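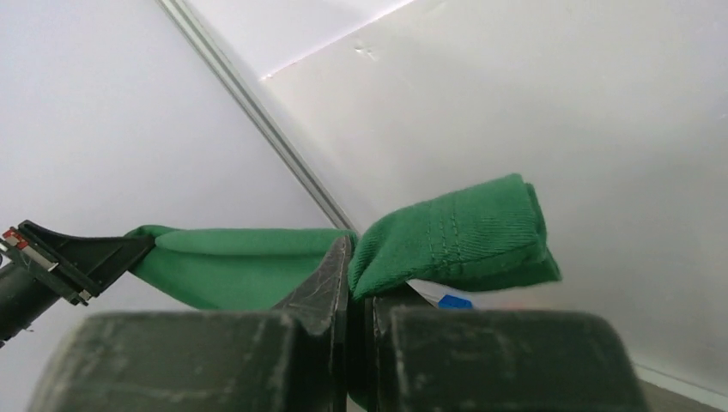

By Judite Leitão
29 July 2018

A robotics group at Kumix is building up a library of household handling jobs, one short recording at a time, and cloth is taking up more of the schedule than anything else on the list.

The project, called Zarkura, pairs two robot arms in a small walled enclosure. A person steers both arms through a task while cameras and joint sensors record what happens. The recordings are then used to train software that is meant to carry out the same kind of task without a person at the controls.

By the end of last week the group had logged 1301 recordings. Of those, 1085 passed review and have gone into the training set. The rest were set aside, mostly for dropped cloths, stalled arms or gaps in the video.

Fotini Kokkinos, who runs the recording program, said the group had expected fabric to be slow work and had planned for it.

"A block is the same block every time you pick it up," she said. "A cloth has a new shape every time you let go of it. You need a lot more examples before the software has seen enough of those shapes to be any use."

The cloth recordings make up 342 of the accepted set. Operators are asked to grip the fabric in different places, lift it, stretch it between the two arms and put it down again. They are also asked to leave it where it lands at the end of a run, so that the next one starts from whatever heap is there.

Toys are the other half of the work. Blocks, wheels and small pieces are spread over the floor of the enclosure or piled in a basket, and operators move them from place to place. In some sessions the toys and the cloth are in the enclosure together, which gives the software practice in picking out one thing among several.
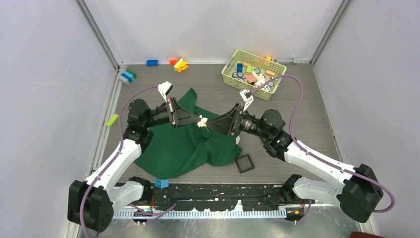

The two arms with a small cream-coloured object between their grippers, over a green cloth.

Thodoris Michailidis, one of the operators, said handling a small object with both grippers close together was harder than it looked. The triangular plates near the grippers can block the operator's view, and the arms have to be kept from knocking each other.

"You learn to come in slowly from the side," he said. "If you rush it you get a recording that ends up in the discard pile, and then you have spent ten minutes on nothing."

Each arm has its own camera at the wrist. Another camera takes in the enclosure as a whole. Kokkinos said the close view mattered most for fabric, where a fold or a line of stitching can tell the software which part of the cloth it has hold of.

Reviewers watch every recording at normal speed and mark it as accepted, rejected or needing a second look. They also write a one-line label for the task. Labels were left to the operators until January, but two people would often describe the same job in different words, and the group moved the task to a separate desk.

Sotiris Zervas, who handles the labelling, said he now works from a fixed list of verbs. "Fold" and "bunch" are separate entries. "Tidy" was taken off the list after a disagreement over what it covered.

Rejected recordings are kept. Zervas said the group may use them later to teach the software to recognize when a grip is going wrong, although no work has started on that.

The grippers are inspected between sessions and the fingers are replaced when they wear down enough to affect the grip. Scuffs and scratches alone are not counted as a fault.

Kumix shares its recording guidelines with Alexiou, a smaller firm that is putting together a similar set using kitchen items. The two firms have agreed on a common file format but have not yet pooled any recordings.

The next stage of Zarkura calls for another 300 accepted recordings, all of them with cloth. Larger pieces of fabric will be brought in first, followed by clothing with sleeves. Kokkinos said a first test of the trained software would follow once those were reviewed, and that she did not want to put a date on it.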